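Sirnitz Workshop Opens Its Home Robot Build to Doubters

SETTON — Members of the Sirnitz shared workshop will show their tidying robot on Wednesday and make no big promises for it.

"It's 11 months of evenings for a machine that might pick up litter," said build lead Faith Odera. "I'm still not sold."

Trials take place in a member's living room, with 30 tries per session. 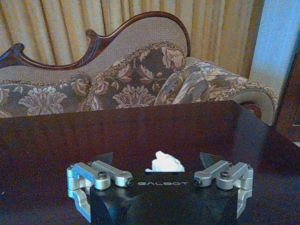 Venkatesh Pisharody, who keeps the log, wants 33 clean sessions before anyone says "helper." The group has 4.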